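Trorkon Cell Software Guide
Section 6: Setting Up a Pick Task from a Bowl or Dish
Revision 07/04/2021

Before you begin

This section covers the software side of a pick task in which the objects sit close together in a bowl, dish or tray. You will set up the wrist views, clear false detections from the background, define the grasp approach and run the first picks at low speed. Mounting and wiring are covered in Section 2. Arm calibration is covered in Section 4 and must be complete for both arms.

You need:

Trorkon Control, with both arms showing Ready
Lerko, the perception module, with a license for at least two camera streams
Hattar, the motion planner
A saved cell model from Section 5

If Lerko and Hattar are on separate computers, check that the clocks match. Lerko drops any frame that arrives more than 164 ms late, and a clock error looks the same as a late frame. The message in the log is "Stale frame, stream ignored."

6.1 Start the camera streams

1. Open Lerko and choose Streams > Add.

2. Enter the address of the perception computer. The default port is 3064. If you changed it during installation, use the new number in both Lerko and Hattar.

3. Add the wrist cameras first, then the fixed camera. Name each stream after the arm it belongs to. Hattar matches streams to arms by name, so "left" and "Left" are two different streams.

4. Open the left wrist stream and check that both fingers come up from the bottom edge of the view. If they come in from the side, set Rotate to 90 or 270 and save.

5. Repeat for the right wrist.

6. Move each arm to its Look pose. The fingers should be open and part of the target should be in view between or beyond them. The whole dish does not have to fit. Lerko joins the wrist view to the fixed view later.

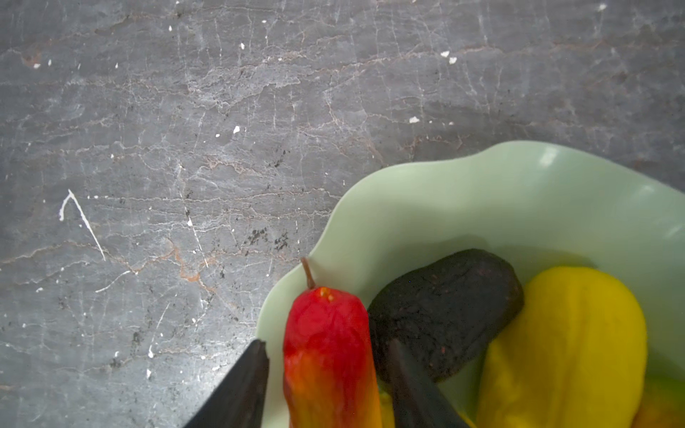 7. Press Save Look Pose. Lerko stores the joint angles and the exposure together. If you change the lights after this point, do step 6 again.

Note: Automatic exposure is off by default after a Look pose is saved. A glossy dish can produce bright spots along the rim, and with automatic exposure on, the rest of the view gets darker and lighter as the arm moves. Leave it off unless the cell gets daylight.

6.2 Teach the background

Lerko finds objects by comparing the live view with a stored background. A plain, even surface needs little work. A surface with veins, spots or a printed pattern needs a longer capture, and small bits of debris can be reported as objects if they move between captures.

1. Take the dish and all objects out of the cell.

2. Wipe or vacuum the floor of the cell. Paper scraps and chips that are left behind become part of the background. They cause no trouble until they shift, and then each one is reported twice — once where it was and once where it is.

3. Choose Background > New and select Patterned.

4. Press Capture. The arm moves slowly through a set of poses over the floor. Keep hands out of the cell until the status line reads Done.

5. Look through the captured views. The fingers are masked automatically. If an orange outline appears anywhere on a finger, the mask is too small; raise Mask Margin by one step and capture again.

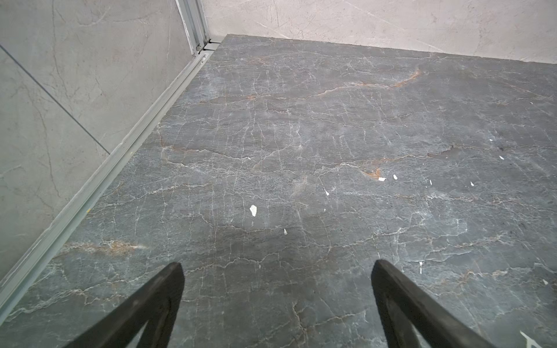 6. Open Background > Ignore Small and set the minimum size. The unit is pixels of area in the wrist view. We ship it at 481. Anything smaller is dropped before it reaches the planner.

7. Draw the work area. Keep its border inside any rails, posts and walls. Glass panels should be outside the work area too, as Lerko does not separate a reflection from an object.

8. Save the background with the cell model.

Caution: Ignore Small is not a safety setting. It only affects what Lerko reports. Hattar will plan a path straight through an ignored item.

6.3 Define the grasp

1. Put the dish back and load it with the objects you plan to pick.

2. In Hattar, choose Grasp > New from View and select the wrist stream.

3. Click the object. Hattar draws its outline and a line along its long axis. For a long object, the fingers should close across this line. If the line runs the wrong way, drag either end.

4. Set Finger Clearance. In a crowded dish this is the setting that matters most. Too wide and the outer faces of the fingers push the neighboring objects. Too narrow and a finger lands on top of the target. Start with Medium and go down one step at a time.

5. Set Close Mode to Force for soft or uneven items, or to Width for hard items of a known size.

6. Press Step to run the approach one move at a time. Stop at Closed and check the view. Both fingers should lie along the sides of the object, with the neighbors where they were.

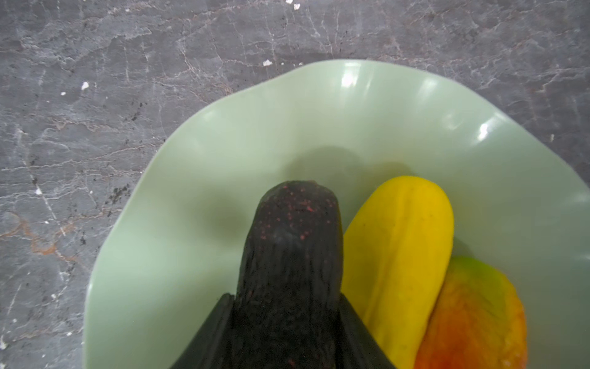 7. Press Hold Test. Hattar keeps the grip force on for five seconds and logs finger position. A steady reading is a pass. A slow drift usually means the force is set too high for the object.

8. Save the grasp under the object's name and repeat for each object.

Note: Dark objects and dark fingers can run together in the view. If the outline spreads onto a finger, turn on Use Finger Model. Lerko then takes the finger position from the joint readings and cuts it out of the outline. This adds a short delay to each frame.

6.4 Plan with two arms

When both arms can reach the dish, Hattar needs to know which arm has the right of way.

1. Open the fixed camera stream and choose Zones > Draw Shared. Draw the zone around the dish with room for a wrist on every side. Include any camera or cable that stands above the wrist. These are not part of the standard arm model and have to be added under Attachments.

2. Set Zone Rule to One at a Time. The other choice, Split, is for wide trays where each arm keeps to its own half.

3. Mark everything else on the floor as Keep Out or as a second target. An item left unmarked is treated as movable, and the planner may choose a path that brushes it.

4. Add hanging baskets, racks and crossbars to the cell model, even when they are well behind the work. Hattar sometimes lifts an elbow higher than you would expect.

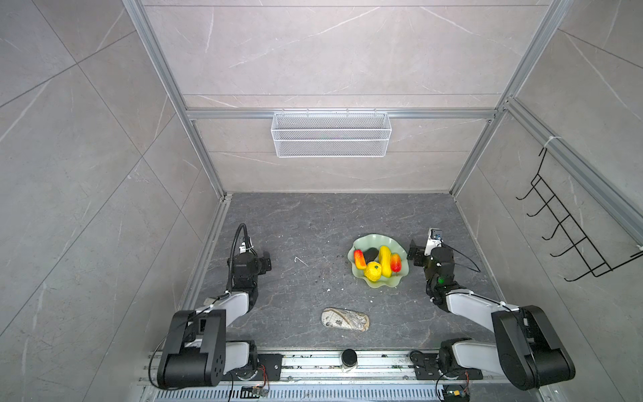 5. Set the rest pose for each arm outside the shared zone. If a rest pose touches the zone, the task will not start and the log shows error 987.

6. Press Check Plan. Paths are drawn in green where they are clear and in red where they come too close to something.

6.5 First run

1. Set Speed to 10 percent.

2. Keep one hand near the stop button and press Run Once.

3. Watch the first pick from start to finish. Check that the arm leaves the shared zone before the second arm enters.

4. Run each saved grasp at least three times before raising the speed, and raise it in steps of 10 percent.

5. When you are satisfied, choose File > Export Task. Cells that use the Flinulitz task scheduler read this file directly. For all others, leave the file in the Tasks folder and load it from the main screen.

If a pick fails, the arm opens its fingers, backs out along the approach line and returns to the Look pose. It does not try again unless Retry is on. See Section 9 for the full list of log messages.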